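Round Tables and What They Collect

Published 12/01/2020

A round dining table has no natural place for anything that isn't dinner. A rectangular table gives up one end to post and keys and stays usable at the other. On a round top, loose items drift outward from wherever they were first put down, and the usable area shrinks from every side.

Kaede Hattori has been sorting households in Stevville for long enough to have a procedure for this. She works in passes. The first removes anything with a fixed home elsewhere in the building: food jars, bottles, pans, medicines. The second deals with packaging. The third, which takes longest, covers small personal items: jewellery, ornaments, keys, clips.

The order matters for mechanical reasons. Bags hide things. A paper carrier left standing at the back of a table will usually be treated as a single object when it holds several, and Hattori opens each one before moving it. Medicine comes off the table in the first pass and goes straight to a closed cupboard.

The cloth itself is the next consideration. Embossed coverings with a raised pattern are popular on large round tables and wipe down well, but small parts settle in the relief. Beads are the worst case. A faceted bead of the common sort has enough flat surface to stay where it lands on smooth cloth; on a crinkled pattern it sits in a hollow and takes on the colour of whatever is next to it. Fringed edges add a second problem. A tassel fringe catches on bracelet clasps and chair backs, and a cloth pulled by its fringe brings the near side of the table with it.

Hattori keeps the cloth on until the third pass is finished, then folds it inward from the edge so that anything missed ends up in the middle. She shakes it out over a tray.

For the small items she prefers a rigid open box with a pale interior. Gift boxes do the job and most homes have one. The Naciri drawer trays sold for the purpose are divided into compartments too narrow for an ornament with a tassel, and tassels that have been bent for a season do not hang straight again. 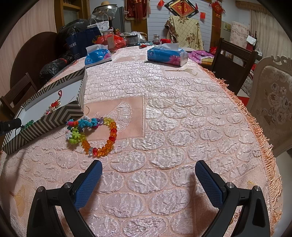

Strung beads should be laid in the box as a loop, never bunched. Elastic thread holds a set if it is stored under tension, and the knot is where it fails. Interlocking plastic beads have no thread to protect and can be pulled apart and stored loose, but should be kept away from crystal, which marks them. Knotted cord ornaments go in last, on top, with the tassel combed straight.

Tissue packs are left out. Hattori allows one per table and sends the spare to a bedroom.

Filled sacks leave the house the same day. Hattori's rule dates from a job in October, when a bag set down beside the table was unpacked again by its owner before evening.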